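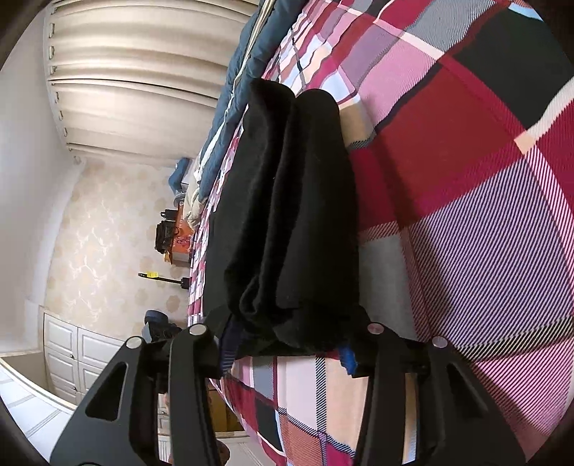

Black cloth, folded, on the plaid bedspread.

Packing for nine days with one small bag
Skurkwood Walkers' Forum > Kit and Clothing

pendo_m
Nine days on the coast path in July, one bag, and I've promised my sister I won't check anything in. How many tops do people really take? I had five on the list and already feel judged.

senandunne
Two. One on, one drying. Anyone who says three is carrying a spare for the pub.

Muli_W
I take three and I am carrying a spare for the pub. I don't see the problem.

carolinem
Two is fine until it rains for four days, as it did on us at Varma, and then you've got two wet ones and a bad temper. Three. And fold them flat, rolling just gives you a bag full of sausages.

senandunne
Rolling saves space. This has been settled.

carolinem
Settled by you, in this forum, in a thread you started.

Muli_W
Has anyone weighed a shirt? My Mudau one is 30 grams lighter than the old cotton thing and smells considerably worse by day two.

senandunne
Wash it, then.

pendo_m
So three, folded, and Senan can sulk. What about a proper towel? Mine's 500 grams dry and I'm quite attached to it.

carolinem
Leave it at home.

senandunne
For once I agree with Caroline. Leave the towel.

pendo_m
I'm taking the towel.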